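Warrier Cotton Webbing Tape, Grey

Item 509

A flat woven tape for apron ties, bag handles, chair pad ties and bunting. It is sold by the yard and cut to order in one continuous length. If you order 5 yards, you get one piece 5 yards long.

**Details**

- Material: 100% cotton
- Weave: herringbone
- Color: grey (also stocked in natural and black)
- Edges: woven selvage on both sides, no hemming needed
- Minimum order: 2 yards

The tape is woven at the Allthorpe mill, which has made narrow fabrics since 1907. Warrier is their medium weight. It is stiffer than the Dallness twill tape and will hold a fold after pressing, but it still goes through a home machine without a heavy-duty needle. For binding curved edges, order Dallness. For anything that has to carry a load, such as a log carrier or a tool roll strap, order the Trakis webbing. 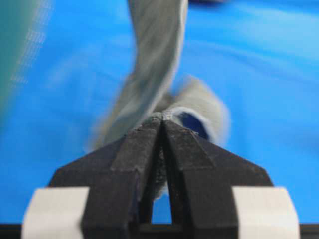
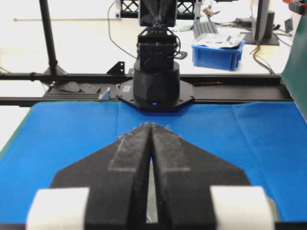
*First photo: a long strip of grey fabric on a bright blue surface.*

**Washing and shrinkage**

The tape is not preshrunk. Wash it once in warm water and dry it before you cut, and order a little extra to allow for this. Press with a hot iron on the cotton setting while it is still slightly damp. Grey and black should be washed separately the first time.

**Sewing notes**

Cut ends will fray. Fold the end under twice and stitch across, or use a dab of fray glue if the end will be hidden in a seam. Ximena Rosales in our cutting room uses a size 90/14 needle and a stitch length slightly longer than normal for this tape.

**Ordering**

Orders placed before noon are cut the same day. Cut lengths can't be returned unless there is a fault in the weave. Dye lots vary, so order everything for one project at the same time. For full rolls or trade prices, write to Nelli Turunen at the order desk and include the item number and color.

Full rolls of black are back in stock in January.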